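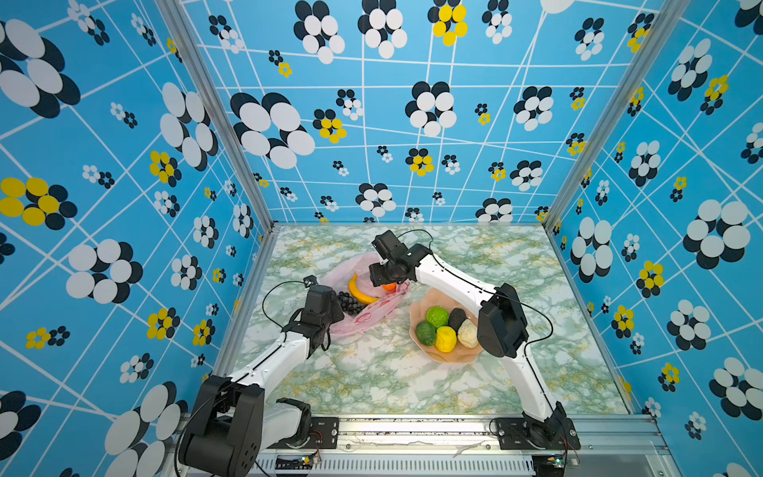
Sky blue on three walls, marble pattern on the table, pink bag for good measure

ok a few of you asked about the wallpaper so I'm doing a thread. It's the Paju print from Hultia, and I went back and forth on it for most of August because I kept thinking it would be too much. It is too much! I love it

The flowers are what sold me. They're made of overlapping oval dots in black, white and yellow, so they're kind of flowers and kind of just blobs, and then there are thin white grid lines running over the blue. Very cheerful at 7 am

Now the confession. Look at the grid on the back wall. It's skewed. I know it's skewed. I hung that wall last, it was late, and I was lining things up by eye like a person who has never met a level

Plain blue would have hidden it. Grid lines hide nothing -- if you're new to wallpaper maybe start with leaves

Also the flowers aren't one size. Left wall has the big black and white ones up high, back wall has more medium and small ones. I had a whole plan for which bits went where and gave up on it 40 minutes in. The yellow centers are my favorite part and I wish there were more of them

The table! Everybody skips the table. It's a marble pattern called Kanura, pale with mint green and white running through it, plus a little yellow that's pretty faint. I picked it from a sample the size of a playing card and the yellow barely showed, so that was a nice surprise when the full piece came

I did try a plain white top first (borrowed, returned, thank you). With those walls it looked like a paper plate at a birthday party. The mint calms everything down a bit

Corners: the silver posts stay bare. I thought about covering them in the blue too and I'm glad I didn't, you need something in there without a pattern on it

Cost, since that's the other thing people want to know: $292 for the paper, the paste and the tabletop, all in. I got the paste and a seam roller from Levata. The roller is great, the paste smells like old soup until it dries

Things I'd do again: the blue, the mint, buying 2 extra rolls. Things I wouldn't: starting a wall after dinner

Somebody asked if I'm going to redo the crooked wall. No. Maybe next year. I have one roll left and I'm thinking of lining a drawer with it -- will post if I do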